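부엌 상부장 정리하면서 식비 기록을 다시 시작한 지 석 달째. 그동안 알게 된 것들을 타래로 적어 둠. 두서없음 주의.

기준부터. 2인 가구, 둘 다 출근함, 도시락은 일주일에 세 번. 외식비는 따로 잡고 여기서는 집에서 먹는 것만 다룬다.

처음에는 가계부 앱을 썼다. 영수증을 찍으면 품목을 읽어 주는 Beka라는 앱인데, 두부를 자꾸 생활용품으로 분류해서 3주 쓰고 지웠다. 지금은 종이 공책에 쓴다. 날짜, 가게, 금액, 산 것 네 칸이 전부다.

공책으로 바꾸고 나서 제일 먼저 눈에 들어온 건 중복 구매였다. 통깨를 세 봉지 갖고 있었다. 당면은 네 봉지. 국수는 굵기가 다 달라서 중복이라고 해야 할지 모르겠다.

그래서 마른 식품 재고표를 만들었다. 7월 첫 주에 집에 있는 걸 전부 꺼내서 적었더니 42가지였다. 소금, 설탕 같은 기본 양념까지 넣은 숫자다. 유통기한 지난 건 따로 빼서 적었고, 카레 가루와 부침가루가 거기 들어갔다.

적는 순서는 가나다순으로 했다가 바로 포기했다. 가루, 면, 콩과 잡곡, 통조림, 말린 것, 양념. 이렇게 나누니까 찾는 시간이 줄었다. 김은 말린 것에 넣었다. 미역도. 누룽지는 아직 어디에 넣을지 못 정했다.

용기 얘기. 같은 회사 통으로 전부 맞추라는 글을 많이 봤는데 나는 안 했다. 잼 병이랑 커피 병을 씻어서 쓰고, 모자라는 것만 동네 그릇 가게 Garrido에서 샀다. 뚜껑 패킹만 따로 파는 가게라서 거기로 간다. 하나에 400원.

잼 병은 뚜껑 냄새가 문제다. 베이킹소다 푼 물에 하룻밤 담갔다가 햇볕에 말리면 대부분 빠진다. 피클 병 뚜껑은 안 빠진다. 두 번 해 보고 버렸다.

이름표는 종이테이프에 유성펜. 앞면에는 이름, 바닥에는 유통기한. 포장지에 적힌 조리법은 잘라서 고무줄로 같이 묶어 둔다. 특히 파스타 삶는 시간.

상부장은 아래칸에 매일 쓰는 것, 위칸에 가벼운 것. 유리병은 위칸에 안 올린다. 이 규칙 하나만 있어도 어지간한 건 정해진다.

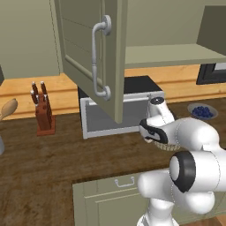
Patricio Nieto 님 댓글: 저는 반대로 재고표부터 만들면 늘 실패했어요. 적는 게 귀찮아서 이틀이면 끝나더라고요. 그냥 병이 삼분의 일 남았을 때 사는 걸로 정했더니 중복이 없어졌습니다. 표를 석 달이나 유지하는 비결이 있나요?

비결이라기보다는, 매일 안 고친다. 화요일 저녁에 한 번만 고친다. 수요일에 장을 보기 때문에 그 전날 밤 10시쯤 공책 들고 부엌에 서서 5분. 그 사이에 뭘 썼는지는 안 적고 그날 있는 것만 적는다.

삼분의 일 규칙은 쌀이랑 간장에는 나도 쓴다. 그런데 통깨나 당면처럼 가끔 쓰는 건 병을 볼 일이 없어서 기준이 안 잡혔다. 자주 쓰는 건 눈대중, 가끔 쓰는 건 표. 이렇게 섞어 쓰면 될 것 같다.

장보기 목록은 표에서 빈 것만 옮겨 적는다. 목록에 없는 건 한 번에 하나까지만 산다. 지난주의 하나는 말린 무화과였다. 비쌌고 맛있었다.

대용량 얘기도 해야겠다. 밀가루 3킬로그램짜리가 1킬로그램짜리 세 개보다 2000원 쌌다. 그런데 우리 집은 밀가루를 한 달에 400그램도 안 쓴다. 여름에 벌레가 생겨서 절반을 버렸다. 싸게 산 게 아니었다.

반대로 대용량이 맞았던 건 국물용 멸치. 사 온 날 머리랑 내장 떼고 마른 팬에 볶아서 냉동실에 넣는다. 한 번에 한 줌. 봉지에 나눠 담을 필요도 없었다, 안 들러붙는다.

잡곡은 여름 동안 냉장고로 옮겼다. 페트병에 깔때기로 부어서 문 쪽 칸에 세워 둔다. 콩도 같은 방식. 귀리는 병 입구에서 막혀서 지퍼백.

Bonifacio Ibarra 님이 쪽지로 냉장고 재고도 적느냐고 물어보셔서 여기 답함. 안 적는다. 채소는 회전이 빨라서 적는 사이에 없어진다. 냉동실만 적는다. 문 안쪽에 종이 한 장 붙이고, 넣을 때 쓰고 꺼낼 때 줄 긋는다.

냉동실 종이에서 제일 오래 버틴 항목은 떡국떡. 설에 넣은 게 7월까지 있었다. 결국 떡볶이로 먹었다. 물에 30분 담갔다가 하면 갈라진 것도 먹을 만하다.

그래서 식비가 줄었느냐. 첫 달은 거의 그대로였다. 병이랑 패킹을 사서 그렇다. 둘째 달부터 줄었고, 공책으로 계산해 보니 석 달 동안 쓴 영수증 항목이 모두 196개. 같은 걸 두 번 산 줄은 두 줄이다. 식초와 후추.

후추는 변명하자면 통후추와 가루후추다. 공책에는 둘 다 그냥 후추라고 적혀 있어서 중복으로 쳤다. 다음 달부터 나눠 적기로 함.

줄어든 금액보다 체감이 큰 건 버리는 양이다. 예전에는 명절 전 대청소 때마다 마른 식품을 한 봉투씩 버렸다. 이번에는 부침가루랑 카레 가루 이후로 버린 게 그 밀가루뿐이다.

안 맞았던 것도 적어 둔다. 일주일 식단표. 두 번 짜 봤는데 둘 다 목요일에 무너졌다. 퇴근이 늦으면 그냥 국수를 삶게 된다. 지금은 식단 대신 먼저 먹어야 할 것 세 가지만 공책 맨 위에 적는다.

이번 주 세 가지는 병아리콩, 건표고, 참치캔. 병아리콩은 전날 불려야 해서 매번 밀린다. 오늘 밤에 불려 놓고 잘 예정.

건표고 불린 물은 버리지 말고 밥물로. 간장 한 숟가락 넣으면 반찬이 별로 없어도 된다.

공책 양식 궁금하다는 분이 몇 분 계셔서, 칸은 위에 쓴 네 칸 그대로고 재고표는 이름, 있는 양, 기한 세 칸이다. 양은 그램으로 안 적고 가득, 반, 조금으로 적는다. 저울 꺼내기 시작하면 못 한다.

누룽지는 면 칸에 넣기로 했다. 이유는 없고 그 칸에 줄이 남아 있어서.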